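Lulholm introduces two-stage sanding and polishing system for cured enamel and clear coat

CLOTATBRIDGE, July – Lulholm has released a two-stage abrasive and compound system for body shops and home restorers working on single-stage enamel and clear-coated panels. The range consists of a foam-backed sanding disc, a cutting compound and a finishing polish, sold separately or as a set.

The disc is supplied in a 3 in size for spot repairs and a 6 in size for full panels. Both are used damp on a random orbital sander at low speed. The compound contains no silicone or wax, so a panel can be wiped down with a solvent cleaner and resprayed if a defect is found at a late stage.

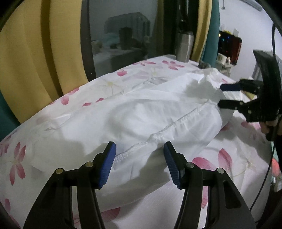
Anika Abernathy noted that the absence of fillers was the main point for paint shops, as a scratch hidden by oil on Monday will be visible again once the car has been washed.

Lulholm tested the system on 333 steel panels finished in solid colours, metallics and a two-pack clear. The panels were left to cure fully before sanding. Film thickness was read before and after each stage, giving 3427 readings in total. Sanding marks were removed with one application of compound on about 80 per cent of the panels. The remainder – mostly dark solid colours – needed a second application.

"The compound breaks down at a steady rate, and the operator should keep the pad flat and stop when the residue turns clear," said Hollis Crenshaw. "Extra pressure only adds heat at the edges."

The company advises masking body lines and panel edges, where the film is thinnest, and checking thickness before any sanding. The system is not intended for matt finishes or for enamel that is still soft. Pads used with the compound should be kept apart from those used with the polish.

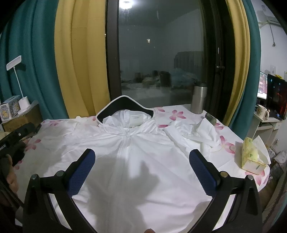 White hooded jacket with zip front and black hood lining.

The set is available now from the Lulholm trade counter and through Boateng branches under order code 1208. Safety data sheets and a printed guide to pad selection are supplied on request.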